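A Week in the Kitchen That Isn't There

The first thing I learned at Karimi is that you can be terrible at putting away a bottle. I mean properly terrible, worse than you have been at anything since you were a toddler. I had a controller in my hand, a screen in front of me, and a pretend kitchen with pretend marble counters, and it took me 14 tries to get one bottle where it was supposed to go. The person in the next chair did it in the time it took me to find the button that closes the fingers.

Karimi has the upper floor of an old shoe warehouse in Veltville, above a place that repairs accordions (you hear them through the floor in the afternoon, and after a while you stop minding). The company collects examples. That's the whole business! Somebody steers a robot arm through a chore, the computer saves every twitch of it, and the recording goes into a pile with all the others. When the pile is big enough it goes off to a learning system, which tries to work out how to do the chore by itself.

I'd pictured a room full of machines. There are desks, a good coffee maker, and a lot of people leaning toward monitors with their tongues between their teeth. The arm lives in a simulator called Floron, and so does the kitchen. 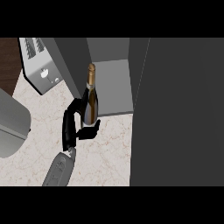
You'd think a simulated bottle would be easier than a real one. It can't break, nobody has to mop, and if you knock it off the counter you hit reset and there it is again, standing up as if nothing happened. But the physics is stubborn. Squeeze in the wrong spot and the thing tips. Come in too fast and you bump it away from you, and then you chase it over the marble like a kid after a balloon. I got a lot of advice from the chairs around me, most of it being "slower." Go low on the glass. Get both sides of the gripper where you want them before you close. Then lift, and please don't swing.

A finished run is called a demo, and a demo has rules. It begins with the arm in its starting pose and ends when the bottle is standing where the task sheet says and the fingers are clear of it. Long pauses get a run thrown out, which I found very unfair, as I like to stop and think. The reason is pretty sensible, though. A system that copies people will copy their dithering too, and there is apparently an early version of the Karimi model that would reach for an object, stop just short of it and hang there, for ages, like somebody who has walked into a room and forgotten why.

So you do it again. And again, with the bottle moved a little to the left. The count on the whiteboard the week I visited was 157 good demos for the bottle task, and 26 of those had been recorded before lunch on my first morning. I'd love to tell you how many were mine. (It was 2. I have the printout on my fridge.)

What surprised me was how personal they are. After a couple of days I could watch a replay with the name hidden and guess who had been driving. One person always comes in from the side and sort of sneaks up. Another makes one long sweep, very elegant, and then fusses for ages over the last inch. I asked whether all that variety was a problem, and got two opposite answers from two people sitting at the same desk, and they went on arguing about it through most of a bag of pretzels.

The side that likes variety says a robot that has only seen one way of doing a thing is lost the minute something goes a bit wrong. If the bottle sits a hand's width further back than usual, it has no idea what to do. They even save some of the ugly runs, the ones where the driver slips, backs off and tries again, because that's where a learner finds out what a recovery looks like. The tidy side says all this teaches mush. Show it two routes around the same obstacle and it may well split the difference and drive straight into it.

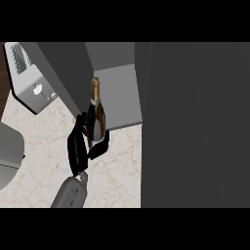
Trorkurix wrote in after a shorter version of this piece ran online, and came down hard on the tidy side: five years of recording demos for warehouse picking, and the best model they ever trained came from one patient driver on the night shift. Mixing in everybody else's runs made it worse, the message went on, until they sorted the recordings by style and fed them in separately. And had I asked how often the drivers get a break? Tired hands make bad data, and you can't see it in the count.

I hadn't asked, so I called back. Drivers at Karimi work in short blocks and swap chores between them, so after the bottle you might get a drawer or a stack of bowls. The sorting idea got a long "hmm" on the phone, and then the sound of somebody writing it down.

My last afternoon I was allowed one more go. The bottle had been shifted again, and I went in low and slow as I'd been told, with an accordion wheezing through a waltz under my feet. I closed the fingers, lifted, and then I paused to think about my next move — a nice long pause, very comfortable. The run was rejected before I'd put the controller down.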